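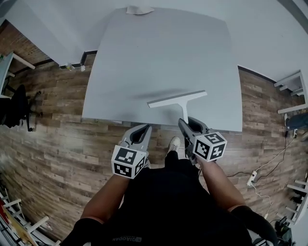
Page last changed: January, 4:12 pm

List: floor-work
Subject: Re: table wiping and the new shifts
From: Rodel Soriano

Awuor Temba wrote:

> I have a question for the people at sites that already went through this.
> Arnholm told us last week that table cleaning in the break area and the
> meeting rooms will go over to the Tasoritz machines by summer. Until then
> 2 of our people are to spend part of each shift recording the work with
> the hand grippers. They asked who wants to do it. I have not had a straight
> answer on whether it counts as cleaning hours or as something else, and
> whether those hours are still there when the recording ends. Also, is it
> hard on the hands? One of my crew has had wrist surgery.

Awuor,

We are further along than you are at Venckus, so I will answer in the order you asked.

Hours first. We had the same problem. For the first month the recording time was booked as cleaning, and then the supervisor wanted to know why the third floor was behind. It was behind because 2 people were at a table with a squeegee instead of on the third floor. Since then it has its own code on the time sheet. Get the code before anyone starts. Ours is paid at the cleaning rate plus the small extra that goes to people who train new hires. That took two meetings to get, and it is in writing.

On what the work is like: you hold a gripper in each hand and do the job through the jaws. For the squeegee you close the right one on the base of the tool and push the bar across the tabletop. A light gray table is what we use most. The left one stays free for whatever has to be picked up or held down. The patterned cubes on the grippers must stay clean, so no wet gloves on them. A run with the squeegee is short, but you do it many times, and we do 61 in a normal session. Small things go wrong. If you hold the tool too far up, the bar lifts at one end and you start over.

For the hands, yes, it can be a problem. Squeezing is different from wiping with a cloth. We set a limit of 4 hours per person per day with a break in the middle, and people trade off. I would not put the person with the wrist surgery on it without a note from her doctor. Also ask for a table at the right height. Our first one was too low, and three of us had sore backs before it was changed.

As for what happens after, I can only tell you what has happened here. The machines took over the long tables in the cafeteria. They do not do chairs, spills on the floor, or anything with cups left on it. Nobody on our crew was let go, but when one man retired his job was not filled, and the evening shift now starts an hour later. The later start is a bigger deal than it sounds if you take the bus. Ask Arnholm about open positions as well as layoffs. They are two separate questions and we only asked the second one.

One more point. The people who did the recording were promised first pick of the machine tending jobs. There were fewer of those than we had been told. If they make you that promise, ask how many jobs and when.

I can send you our time sheet wording and the page on breaks. The Sesent crew used the same text and got it through with one change, so it should work for you too.

Rodel Soriano
Venckus site, day crew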